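4 min read

Folding Under Pressure: Laundry Habits in Shared Student Housing
Household Studies project report, Cleltstead, submitted 2024-03-05

3. Method

The plan was to compare two ways of folding a long-sleeved top. The Plindden fold starts with the garment on its back and tucks both sleeves in over the chest. The Sestetti fold halves it lengthways first and deals with the sleeves afterwards, much as one deals with an essay. Our table was under a term's worth of post, so all folding was done on a bed.

A black sweatshirt was the standard garment. It has white trim at the collar and cuffs, which makes it easy to tell where a sleeve ends, and white lettering across the chest that ought to finish in the middle of the folded square. Black also shows lint, and we stopped pretending otherwise in week two.

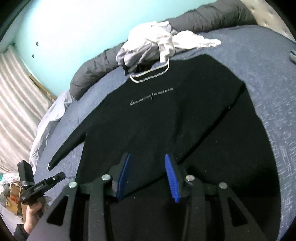
Lamrani, on reading the draft, asked why we hadn't simply hung the thing up, and added that laying it out flat takes longer than either fold. Both points are fair. The hall wardrobes have 22 hangers between two rooms, and coats got there first. As for the laying out, we had left it off the clock altogether, so we went back and timed it. Smoothing the body was quick. Getting both sleeves straight was slower than we would like to admit in a report with our marks attached.

4. Results

We managed 100 folds before interest failed. The Plindden fold gave the flatter square and kept the print in view. The Sestetti fold was faster but tended to leave a sleeve at large, and a sleeve at large undoes a drawer. Bedspreads also drag at cotton, and a smooth table might have changed the order.

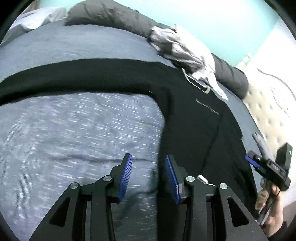

Fig. 2. Black garment on the bed, sleeve section lying across the middle.

5. Further work

Repeat in May with a jumper. Find the table.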